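Who Will Do the Washing-Up?

My grandmother kept a twin-tub well into old age and would tell anyone who stood still long enough that it had given her back her Mondays. I have been thinking of her a good deal since I went to see the people at Ganel, who would like to give the rest of us back our evenings, and who spend their days teaching an arm to potter about a kitchen built inside a computer. 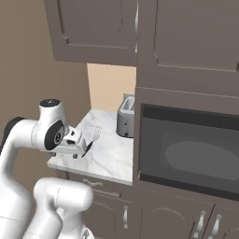 Breakfast is where I would start, if it were up to me (I am no use before nine). The kitchen on Ganel's screens has everything you'd want for it, down to a silver two-slot toaster tucked in the corner of the marble, and the arm can practise beside it all night long without a crumb to sweep up. They ran one small chore 2000 times in June, shifting things a little on every go, and by the end it managed 45 tries in every 100. I thought that sounded rather good! The engineers looked pained, and asked whether I'd keep a toaster that worked less than half the time.

Lehtinen, who make arms for packing halls, have it easier in some ways, because a box on a belt turns up where a box should be. Homes are untidy, and no two households put the spoons in the same drawer.
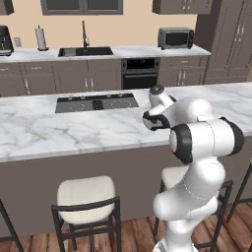
My own kitchen is a narrow galley where two people can't pass without one of them breathing in, so I did feel a pang of envy over all that space. Even so, a big room brings its own bother. An arm working at that island has bar stools at its base and a cooktop set into the marble it's reaching over, and a family would add school bags and a cat. Valteck are trying 3 real flats next, with real dinners in them, and I have asked to be invited.

Until then the pans are mine, and there's one soaking now.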